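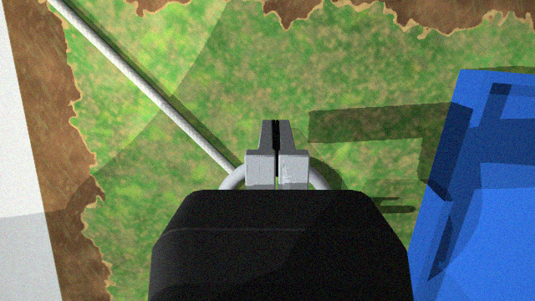
I've had the Trullurent pocket CTD since June, and enough people on the Carnau monitoring list have asked me about it that I figured I'd write it all down in one place.

Quick background for anyone who doesn't spend weekends hanging things off a boat: a CTD measures conductivity, temperature and depth, so you lower it on a line and get a profile of how salty and how warm the water is all the way down. The big ones that research ships use cost more than my car. The Trullurent, made by Ulliseck, cost me $302 with the carrying tube and a spare set of O-rings, and it's about the size of a bike pump!

I've done 41 casts with it so far, nearly all of them off the Kwok, which is Murali Arumugam's old crab boat (thank you, Murali, and sorry again about the cooler). Deepest one was 67 meters, out past the channel marker. It's rated well beyond that but we ran out of line.

The good stuff first. Setup took me one cup of coffee. You twist the end cap, a little green light blinks, you drop it over the side. It samples on the way down and on the way up, and the memory holds 2,000 readings before you have to offload. That sounds like plenty until you leave it on the fast setting, forget it's on the fast setting, and lose the bottom half of your last cast on a Friday afternoon with everybody wanting to go home. Ask me how I know.

Temperature is great. Rajeshwari Rai let me strap mine next to the nice one her lab uses and the two traces sat right on top of each other, thermocline and all. Salinity was a bit more of a mixed bag – fine once it settled, but it lags when you lower too fast, so you get these goofy spikes wherever the temperature changes quickly. Slow down, hand over hand, and most of them go away. I wish the manual said so somewhere before page whatever.
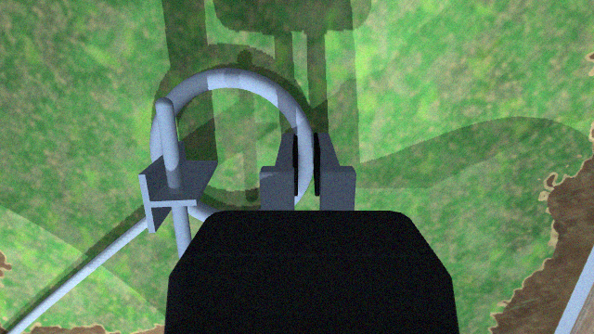

Curved tube with one end between the two gray fingers.

Now the software. Oh boy. It works, it exports a plain text file, and I'm grateful for that because the plotting screen is awful. Depth runs left to right (why??) and you can't flip it. I gave up after the second trip and just make my own plots in a spreadsheet. The phone app is better looking but dropped the connection on me a bunch of times, mostly when my hands were wet, so that may be partly my fault.

Other gripes: the end cap is black and so is the deck mat, the clip that comes with it is junk – I swapped in a stainless shackle – and the battery door needs a coin to open. Rinse it in fresh water every single time, too. I skipped it once and the conductivity cell read low until I cleaned it with the tiny brush.

Would I buy it again? Yep. If you're writing papers you'll want something with a proper calibration certificate, and Ulliseck charges extra for that. For a class, a bay-watch group or somebody like me who just wants to see where the cold layer starts, it's a lot of fun for the money. Get the spare O-rings, and buy more line than you think you need.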